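**Wire cart: leave the top shelf clear or not?**

**kanavitz_287** · 27 Jan 2025
Cleared the top of our black cart. The three lower shelves are still packed.
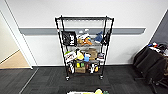 *Cart against the white wall, top shelf done.*

I'd like to keep that top one free for mail. Opinions?

**endutine**
Wasted space. Move the blue cloth and the white stuff up there and you can see what you own.

**sadowski500**
Disagree. Anything light up top ends up on the carpet once you roll it. I'd start with the third shelf. Get the tan box down to the bottom.

**endutine**
Then don't roll it.

**kanavitz_287**
I roll it to vacuum. The box can go down. The bag stays on its corner, though.

**harel_m**
Put bins on the second shelf. Small stuff tips on wire grid.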